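플레아뷰라 소개

플레아뷰라(Pleruvura)는 집 정리, 침구 관리, 계절옷 보관을 하는 작은 회사입니다. 트레드빌(Tredville)에서 시작했고 지금도 사무실은 같은 자리, 2층. 간판이 작아서 지나치기 쉬워요. 1층 세탁소 옆 계단으로 올라오시면 됩니다.

직원은 아홉 명. 전원 직접 고용. 그날그날 사람 바꿔 보내는 일은 안 합니다. 한 번 가신 분이 다음에도 갑니다. 휴가철만 예외.

지금까지 다녀온 집이 3,858곳. 원룸도 있고 삼대가 같이 사는 집도 있고. 그중 1,377곳은 두 번 이상 불러 주셨습니다. 감사합니다.

하는 일

침실이 제일 많습니다. 전체 예약의 절반이 넘어요. 이불장 열면 쏟아지는 집, 침대 위가 옷장이 되어 버린 집. 저희는 침대부터 봅니다. 침대가 비어야 옷을 펴고 개고 나눌 자리가 생기거든요. 그래서 첫 삼십 분은 늘 침대 위 옷 걷기.

순서는 이렇습니다. 겉옷 먼저, 그다음 잔옷, 베개, 마지막에 이불과 커버. 겉옷은 주머니 확인하고 지퍼 올리고 소매 펴서 걸어 둡니다. 플리스는 옷걸이에 오래 걸면 어깨가 늘어나서 접는 쪽을 권해요. 눌러 담는 압축팩은 플리스에는 안 씁니다. 털이 죽어요.

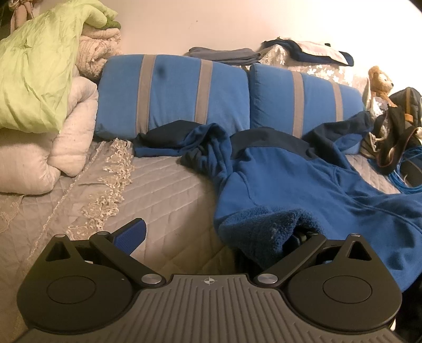 누빔 침대보 위의 파란 플리스 재킷. 구겨진 채.

누빔 이불과 침대보는 세 번 접기가 기본입니다. 네 번 접으면 누빔선에 자국이 남습니다. 레이스 달린 것은 레이스를 안쪽으로 넣고 얇은 면포 한 장. 오래된 레이스는 저희가 빨지 않고 손님께 먼저 여쭤봅니다. 한 번 크게 실수한 적이 있어서요. 그때 이후로 규칙이 됬습니다.

보관 서비스

겨울 침구랑 두꺼운 옷은 베송(Besson) 창고에 맡기실 수 있습니다. 보관함 663개, 2월 말부터 접수. 3월 넘어가면 자리가 거의 없어요. 보관함마다 목록표를 붙이고 한 부는 손님께 드립니다. 중간에 꺼내실 일 생기면 이틀 전 연락 주세요. 당일은 어렵습니다, 죄송.

안 하는 일

버릴 물건을 저희가 정하지 않습니다. 옷은 손님 옷이니까. 이사 청소, 가구 운반도 안 합니다. 문의가 많아서 적어 둡니다. 정리 수납 강의는 플레인밴스(Planevance) 문화센터에서 한 달에 한 번, 신청은 센터로 직접 하셔야 되요. 저희 사무실로 전화 주셔도 접수가 안 됩니다.

방문 상담은 무료. 방 사진 두세 장 보내 주시면 견적이 빨라집니다. 치우고 찍지 마시고 평소 그대로요.

상담 시간 오전 9시~오후 5시, 점심시간에는 전화 못 받습니다. 문자 남겨 주세요.

최종 수정 2021년 1월 5일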